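Week 4 handout: folding knits and other soft things
Household Textiles, Ellwood evening class, Room 32

Hi all. A few of you asked me to write up what I was waving my hands about on Monday, so this is me doing that, with the bits I forgot put back in. Bring it next time, because we'll be working from it (and if you lose it, Jade Ackroyd has spares at the front desk).

First, the leftover business from last week. Somebody asked if you can hang a wool sweater if the hanger is padded. I said yes and then I thought about it the whole drive home. I'd say no for anything heavy. A padded hanger saves you the pointy bumps at the shoulders, but the weight is still pulling straight down and the body gets longer and longer. I have a cardigan from Fernport that started at my hip and is now basically a coat. Fold it!

OK, so knits versus wovens. A woven cloth, like a bed sheet or a dress shirt, has threads going over and under each other, and it'll hold a crease if you press one in. A knit is all loops. Loops stretch, they slide around, and they forget where you put the edge about two seconds after you let go. That's why your T-shirt pile leans and your pillowcase pile doesn't. Try it at home with one of each before next class, same fold, same spot on the shelf, and look at them again the next morning.

Where to fold. You want a big flat place at a height that doesn't make you stoop. A bed is fine, I do nearly all mine on the bed, and I like a patterned sheet underneath for this. Plaid is great, since the lines give you something to square up to. If your hem is wandering off across the checks, you'll see it right away. A plain dark sheet under a dark sweater is miserable, you can't find the edges at all.

Laying out. I really can't say this enough, most of a bad fold happens before you've folded anything. Put the piece down, find the seams, and get them lying where they want to lie. Then smooth from the middle out with flat hands. Don't tug! Tugging a fine knit gives you that wavy edge, and then you tug the other way to fix it and now you have two wavy edges. If there's a thick roll of cloth in the middle, don't press down on it and hope. Lift the layer, let it drop open, and start smoothing again from there.
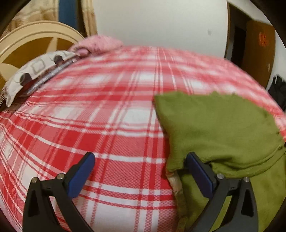
Once it's flat, the fold itself is quick. For a sweater I go face down, one side in to a bit past the shoulder, sleeve laid back down along the body, then the same on the other side. After that it's bottom hem up to the collar, or in thirds if your shelf is shallow. Mine are in thirds because the closets in my building on Norura Street were apparently built for dolls.

Seams, a quick note. A chunky side seam wants to be inside the fold, a little way in from the edge. Put the fold right on top of it and you get a hard ridge, and the next sweater on the pile will sit crooked. On thin stuff you can ignore this.

Stacks: 3 or 4 heavy knits, then start a new pile. I know the big stack looks nice in the store. The one on the bottom pays for it.

For next time, please bring

one knit top, any weight
one woven shirt, clean, ironing not needed
a pillowcase
the fitted sheet you hate the most

Yes, we're finally doing fitted sheets. The Jindalden workbook has a diagram for them on the back cover, but the arrows are confusing and I do the second corner differently, so don't practice it too hard beforehand. Doors open at the usual time and the long tables will already be out.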